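Ticket: Boiler loses pressure overnight, upstairs rads cold
Opened by: Jamie Haworth
Status: Resolved (leaving it open for a week in case)

Tue 30 October

Hello all, me again with the heating. The Fludwood has started dropping pressure every night and I'm fed up of topping it up in my dressing gown! It sits at 1.5 when I go to bed and by morning it's down to 0.4 with the red light flashing. The two radiators upstairs are stone cold at the top, downstairs is lovely. No puddles anywhere that I can find, and I've been round every valve with a bit of kitchen roll.

What I've tried so far:
Bled both upstairs rads (loads of air in the back bedroom one, hardly any in the other)
Topped up with the filling loop, closed both ends properly this time
Turned it off and on again, obviously

Update, next morning
Down to 0.5. Beverley Marsden asked on the phone whether the filling loop was really shut, and yes, I went back and checked, and I've now taken the hose off altogether so it can't be that. She also said to look at the little copper pipe that pokes out through the outside wall. I tied a freezer bag over the end of it with an elastic band. Very professional.

Update, same evening
Water in the bag! Not masses, but the bag was bone dry when I put it on. So it's going out through the relief valve when the boiler heats up. Derek Sowerby reckons that's nearly always the expansion vessel having lost its air, and the pressure shooting up when it's hot does fit. I watched the gauge with the heating on full and it went from 1.5 to nearly 3 in the time it took to make a brew.

Update
Derek came round after work (he's Gas Safe registered, before anyone tells me off for taking the cover off, I didn't touch it). Vessel was completely flat. He drained the boiler side down, pumped it back up and checked the valve on it with a dab of washing-up liquid. No bubbles. He thinks the relief valve may have a bit of grit under it now as well and says they often don't seat properly once they've lifted a few times. I've ordered a new one, £32 with postage, and he'll fit it when it comes.

Update, two days on
Holding at 1.4 cold, 1.9 hot. Upstairs rads warm all the way up after one more bleed. Bag on the pipe has a few drops in it, so the new valve is definitely still wanted.

Update
Valve fitted, fresh bag on, dry this morning and dry again tonight. Gauge hasn't moved. Derek wants to look at the vessel again in December, and if it's gone flat by then it needs replacing, so I'm putting money by. Lorraine, you asked whether yours could be the same thing. If your gauge climbs a lot when it's hot, I'd try the freezer bag first, it costs nothing.

Attachments (2)
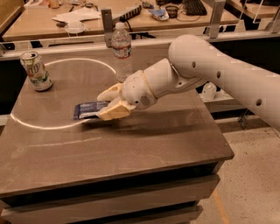
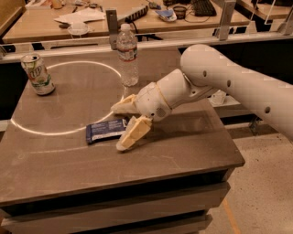

Wrapped package on the table, both photos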